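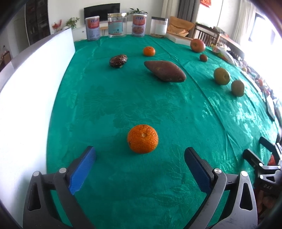
Fig. 2. Two grippers at a round table with fruit and a sweet potato.

Section 3. Planning your purchase

Please read this section before you place the order. It is written for the person who makes the budget, and also for the person who will work with the hand-held grippers every day. If these are two people, they should read it together.

3.1 Decide the number of stations

1. Write down the tasks you want to record in the first project. Keep only the tasks which you can start in the first month.
2. Mark every task as one-hand or two-hand. Fruit and vegetables on a table, as in Fig. 2, can be planned as either.
3. For two-hand tasks, order the grippers in pairs. A Skuveo station is one pair, one charger and one carry case.
4. Count the people who will work at the same time, not all the people in the team. Stations can be shared between shifts.

Note: For a first project we suggest 3 stations. Customers who begin with more often keep one or two in the cupboard until September.

3.2 Budget for parts that wear

The finger pads are soft and they wear with use. In Fig. 2 the pads are the blue rubber parts at the ends of the black fingers.

1. Add 20 spare pads to the order for each station.
2. Add one packet of linkage screws for each station. Do not buy similar screws from a local shop, the head may be too high and touch the finger when it closes.
3. Keep a separate budget line for objects. Fresh food must be replaced often, and this cost is easily forgotten. Tins and jars can stay for the whole project.

Caution: Do not mix new and worn pads on one gripper. The grip becomes uneven. Always change both pads together.

3.3 Plan the room and the table

1. Use a table you already have, if it is stable. A special bench is not necessary – an ordinary round or square table is good for most home tasks.
2. Check the light at the time of day when you will work. Strong sun from a window can make bright spots on a shiny tablecloth. If this disturbs your recordings, include a curtain or a matt cloth in the budget.
3. Leave space at the table for each operator to move both elbows freely.

3.4 Place the order

1. Fill in the order form and send it to Haiyan Zeng at the Prornberg office. For deliveries from the Trosmont warehouse, write to Boyang Luo.
2. Orders received before Friday noon are packed in the following week.
3. For orders above 200 pads, ask for a written offer first. The price in the list is then not valid.

Note: The carry case is included in the station price. A second case must be ordered separately.

Continue with Section 4, Unpacking and first charge.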